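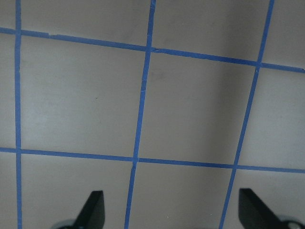
Mesas marcadas com fita azul chegam à sala de arrumação de Nullavska

10 de junho
Redação Culteo

A oficina de arrumação de Nullavska passou a usar mesas quadriculadas com fita de pintor azul nas sessões dedicadas a caixas e gavetas pequenas. A mudança foi anunciada pela associação Uvik, que gere o espaço, e aplica-se a todas as sessões até ao fim de julho.

A fita é colada diretamente no tampo, em linhas que se cruzam e dividem a superfície em células grandes. Cada objeto recebe uma célula como lugar de partida e outra como lugar de chegada. No fim da sessão, o que estiver fora do sítio volta à célula indicada na folha de registo, afixada à entrada da sala.

Segundo a Uvik, a escolha da fita de pintor deveu-se à facilidade com que se retira. A associação tinha experimentado antes marcas a lápis, que se apagavam com a limpeza do tampo, e uma toalha impressa, que escorregava quando se puxava uma gaveta. A fita fica no lugar durante a sessão e pode ser substituída por troços, sem refazer a mesa inteira.

As linhas não precisam de ser perfeitamente direitas. O guia distribuído aos participantes admite pequenos desvios e emendas entre dois pedaços de fita, desde que se perceba onde acaba uma célula e começa a seguinte. Pede apenas que não se levantem as pontas com a unha - um hábito que, segundo a associação, obrigou a refazer vários cruzamentos na primeira semana.

O programa inclui exercícios com caixas de madeira de uma só gaveta e alimentos de brincar. O exercício de base consiste em abrir a gaveta, colocar o objeto lá dentro e voltar a fechá-la sem deslocar a caixa. Numa versão mais longa, o objeto é retirado e levado para outra célula da mesa. 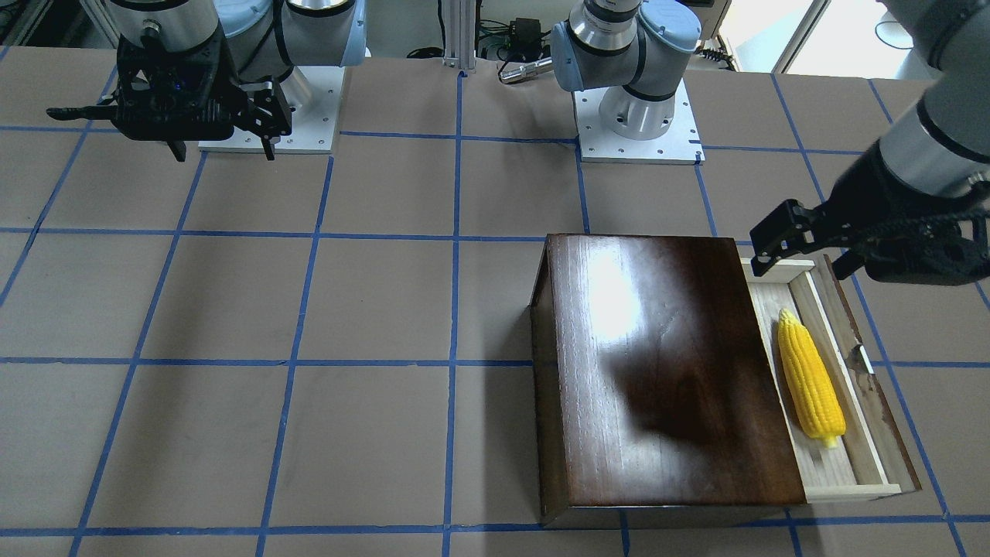 A maçaroca de milho amarela é uma das peças usadas com a gaveta aberta. O guia recomenda pousá-la deitada e confirmar que nenhuma parte fica acima do rebordo antes de fechar. Se a gaveta prender, deve abrir-se de novo e mudar a posição da peça, sem forçar.

A posição da caixa também conta. A base deve ficar encostada a uma das linhas azuis, com espaço livre à frente para a gaveta sair. Quando a caixa roda ou avança durante o exercício, a linha serve de referência para a voltar a alinhar. Nas caixas de tampo polido, a associação aconselha ainda a verificar o reflexo das luzes do teto, que pode dificultar a leitura das etiquetas coladas por cima.

O material de madeira foi encomendado à oficina Lykkegaard, que entregou duas séries de caixas. A primeira destina-se às sessões regulares e a segunda fica guardada para substituições. A encomenda abrange também 300 etiquetas em papel, para identificar o conteúdo das gavetas e os lugares de cada peça na mesa.

As sessões têm a duração de duas horas e realizam-se no piso térreo. A inscrição é gratuita e faz-se na receção da Uvik, onde está disponível o guia em papel. Quem já frequentou a oficina antes da introdução das mesas marcadas pode repetir o módulo de gavetas, mediante lugar disponível.

A associação prevê manter o traçado atual até julho e rever então o tamanho das células. Alguns participantes pediram divisões mais pequenas para talheres e utensílios de cozinha, outros preferem as atuais, em que uma caixa com a gaveta aberta ocupa duas células. Uma das hipóteses em estudo é combinar os dois tamanhos na mesma mesa - células grandes junto às caixas e outras mais estreitas no lado oposto.

Até lá, as folhas de registo serão recolhidas no final de cada sessão. A Uvik pede que nelas se indique qualquer troço de fita rasgado ou descolado, para ser trocado antes do grupo seguinte.

Notícias relacionadas

Uvik alarga horário da receção durante o verão
Lykkegaard abre inscrições para curso de pequenas caixas de madeira
Biblioteca de Nullavska muda a secção infantil para o piso térreo
Como etiquetar gavetas de cozinha: guia Culteo
Feira de trocas de brinquedos regressa em julho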